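Comparing Two Finger Pads for the Hand-Held Grippers

The second round of gripper comparisons was completed in January, and the results are recorded on this blog for readers who followed the first. The Wokville pads were set against the Flusberg pads on the same pair of hand-held grippers. Each pad type was used for 288 picks, with household goods placed into an open cardboard box.

The Flusberg pads are smooth and slightly softer. They performed well on flat items but lost their hold on round containers 57 times. The Wokville pads, which are ridged, lost theirs 4 times.

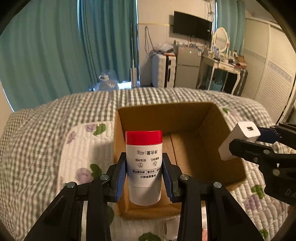
Small cylinders remain the most demanding items in the set. A glossy cap leaves little for the fingers to hold, and a grip taken too high tends to tip the container as it is lowered. Power banks presented a different difficulty - they are heavier than they look, and they turn between the fingers when held off center.

Fatigue was also considered. After 70 picks without a pause, the trigger spring supplied by Horobets became tiring to the hand. A lighter spring has been ordered from Jorkermont and will be fitted to both grippers before the next round.

The Wokville pads will stay in place until then. Wear on the ridges will be reported separately.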